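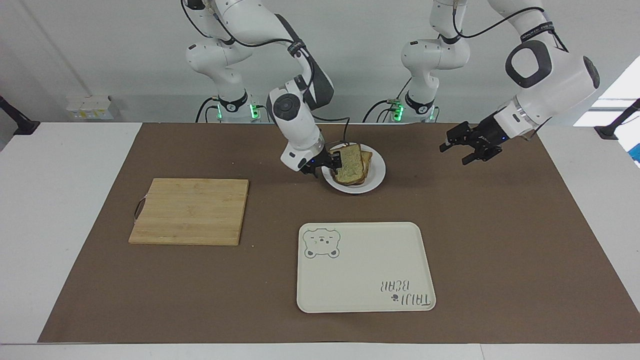
Rania Younis
Contributing writer, Food & Home

My grandmother considered toast a way of apologizing to bread. You had let the loaf go stale, and now you made it up to the loaf with heat and butter. In the cafes of Luseswood it has become a main course, with a price to match and a paragraph on the menu.

I blame June. That was when Castillo, the corner place that used to sell scratch cards and decent coffee, took down its sandwich board and put up a toast list. There are 10 kinds. One comes with whipped beans. One is called "Plain," and the waiter asks if you've had it before.

I had, as a matter of fact. I grew up on it. We had a two-slot toaster with a dial that ran from 1 to 6, and every setting past 3 was a fire drill. My father scraped the black off over the sink with a butter knife, and the sound of it was how I knew it was time to look for my shoes.

Zdenka Kos bakes the bread for Castillo and gets up at an hour I prefer to think of as the night before. I asked her what makes good toast. She gave me a long look over a tray of rye.

"Old bread," she said. "Two days. People come in wanting it warm from the oven so they can go home and toast it. I sell it to them. I have rent."

She slices hers thick, toasts it once on low and again on high, and lets it stand up on its edge for a minute before the butter goes on. Laid flat, it sweats. I tried this at home for a week. It's better, I'm sorry to say, and it has added a step to the one meal I could make half asleep.

Her neighbor Arben Matić holds that all of this is nonsense and that toast belongs under a broiler, one side only, with the door open so you can keep an eye on it. He has burned a lot of toast this way. He eats it regardless, with plum jam, standing up.

I went back to Castillo last week and ordered the Plain. It arrived with salt in a tiny dish and cost more than the loaf. I ate both slices and asked for jam, which was extra.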